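Lesezeit: 4 Minuten

Kategorie: Arbeit & Organisation / Schichtarbeit / Aus der Forschung

3. Übergaben, oder: Was zwischen zwei Schichten hängen bleibt

So, jetzt zum Teil, auf den ich mich beim Schreiben am meisten gefreut habe. In Abschnitt 2 ging es um die Dienstpläne, und Dienstpläne sind (ich gebe es zu) trocken. Übergaben sind das Gegenteil. Da stehen zwei müde Menschen an einer Tafel, die eine will heim, der andere hat noch keinen Kaffee gehabt, und in diesen paar Minuten soll alles Wichtige von einem Kopf in den anderen wandern. Ich habe im Juli bei Zokov und später bei Provotix mitgehört, insgesamt bei 193 Übergaben, meistens morgens kurz vor sechs.

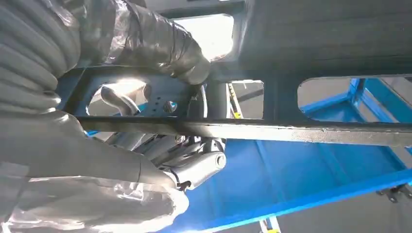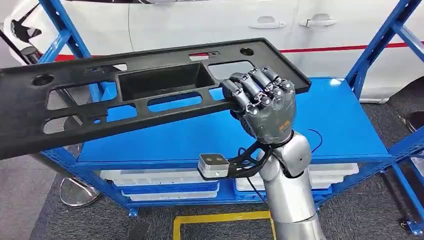 Abb. 3: Arbeitsumgebung, zwei Ansichten vom selben Ort.

Mitgeschrieben habe ich von Hand, weil ein Aufnahmegerät die Leute sofort steif macht. Das kostet natürlich Genauigkeit. Wer schon mal versucht hat, um zehn vor sechs zwei durcheinanderredende Schichtleiter zu protokollieren, weiß, wie meine Notizen aussehen! Usman Naqvi hat deshalb einen Teil der Übergaben parallel mitgeschrieben, und wir haben unsere Fassungen jeweils am selben Nachmittag verglichen. Wo wir uns nicht einig wurden, ist die Stelle rausgeflogen.

Beim Sortieren habe ich zuerst brav mit dem Schema von Oddur Hauksdóttir gearbeitet, das zwischen Sachstand, Auftrag und Warnung unterscheidet. Für die schriftlichen Einträge klappt das wunderbar. Für das Gesprochene leider nur halb. Ein Satz wie »Schau halt mal nach der Lieferung« ist Auftrag und Warnung zugleich, und wenn er mit hochgezogener Augenbraue kommt, steckt auch noch eine Meinung über die Spätschicht drin. Ich habe am Ende eine vierte Gruppe aufgemacht und sie in meinen Unterlagen »Gemurmel« genannt. Im Aufsatz heißt sie etwas würdevoller »beiläufige Hinweise«.

Und genau diese Gruppe ist die größte! In 102 der 193 Übergaben fiel mindestens ein beiläufiger Hinweis, der im Schichtbuch nirgends stand. Oft ging es um Personen (wer früher weg muss, wer gerade besser in Ruhe gelassen wird), oft um Dinge, die irgendwie komisch klingen, ohne dass man schon eine Störung melden möchte. In 80 Fällen konnte ich nachverfolgen, was daraus wurde. Davon führten 70 noch in derselben Schicht zu einer Rückfrage oder einem Kontrollgang. Das hat mich umgehauen, ich hatte mit viel weniger gerechnet.

Vorsicht ist trotzdem angebracht. Beide Betriebe haben Stammschichten, man kennt sich dort seit Jahren, und Gemurmel versteht nur, wer den Murmelnden kennt. Mit Leihkräften oder ständig wechselnden Teams sähe das vermutlich anders aus. Ob es dann weniger Hinweise gibt oder ob sie bloß ins Leere gehen, kann ich mit meinem Material nicht sagen.

Noch eine Beobachtung, die in keine Tabelle passte: Die Tafel selbst. Bei Provotix hing sie neben der Umkleide, bei Zokov im Büro der Schichtleitung, und im Büro wurde spürbar förmlicher geredet. Neben der Umkleide kam dauernd jemand vorbei, warf einen halben Satz dazu und verschwand wieder. Diese Halbsätze habe ich mitgezählt, sofern einer der beiden Übergebenden darauf reagierte. Darüber kann man streiten, und Usman und ich haben das an einem Donnerstag auch ausgiebig getan.

Wie sich das alles zur schriftlichen Dokumentation verhält, kommt in Abschnitt 4, dort dann auch mit den Auszügen aus den Schichtbüchern.

Kommentare (3)

nachteule_k
Das mit der Umkleide kann ich bestätigen. Bei uns wurde die Tafel ins Büro verlegt und seitdem redet da keiner mehr normal.

H. Brandl
Wie wurde gezählt, wenn ein Hinweis am nächsten Tag noch einmal kam? Einmal oder zweimal? Steht das in Abschnitt 2?

mirja
»Gemurmel« hätte ruhig im Aufsatz bleiben dürfen. Ich arbeite in der Pflege und bei uns ist es exakt dasselbe, nur dass wir es Flurfunk nennen.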